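Lab 4: Reading the Wrist View

Work in pairs in the simulator. Load the Radell kitchen world and set the arm to its start pose. Each run is 60 seconds. Save at least one view from the wrist camera with both fingers showing.
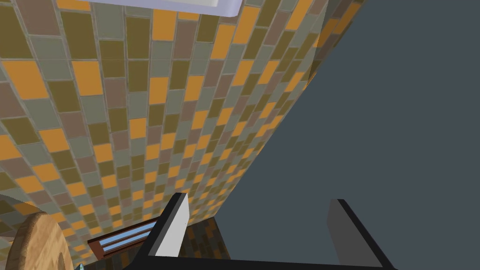
Fig. 4.1. Simulated wrist view, gripper open, tiled wall behind.

Mark the gap between the fingertips on your saved view, then the line where the tiles meet the gray surface. The view is tilted — correct for that before you estimate any angle.

Hand in your log and one page of notes to Thulani Shabalala by 4 p.m. The lab counts for 80 points.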